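## 4 Vorführung am Tag der offenen Tür 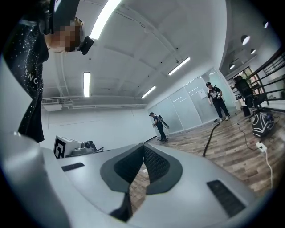 Handbuch Ummont, Ausgabe 2, Seite 25

Dieser Abschnitt gilt für Vorführungen mit dem Handgreifer in der Halle Hastholm.

1. Verlegen Sie die Kabel, bevor die Gäste um 10 Uhr eintreten.
2. Stellen Sie die Box mit dem quadratischen Marker so auf, dass der Marker frei sichtbar bleibt.
3. Setzen Sie das Kopfband auf und ziehen Sie es leicht an.
4. Führen Sie den Greifer langsam.

**Hinweis:** Taschen der Gäste bitte nicht neben die Steckdosenleiste legen.

**Vorsicht!** Nicht in die V-förmige Öffnung fassen.

Bei Fragen wenden Sie sich an So-ying Cheng.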